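Wongate Fits Drawer Dishwashers in Shared Kitchens

MAMTON, 26 July 2025 // Wongate, the office building operator, has finished replacing hinged-door dishwashers with drawer models in 18 shared kitchens at its Custberg site. The work began in January.

Each drawer is installed below the counter and opens at the top, so mugs and plates are loaded from above. According to the operator, the old machines blocked the walkway when the door was down. Water use per kitchen fell from 174 to 148 liters a week in the first 4 kitchens to be metered.

"Tenants were leaving cups in the sink because the door was in the way," said Chibuzor Mohammed, who managed the refit. "We kept the sinks and the counters and changed only the unit underneath."

Plates too large for the drawer are to be washed by hand. Filters will be cleaned monthly by Wongate staff.
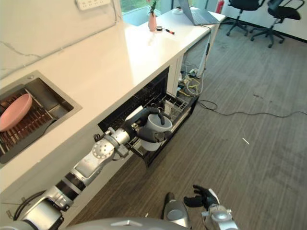 Who empties the dishwasher?

The first tenant to arrive in the morning, under the kitchen rules posted on each floor.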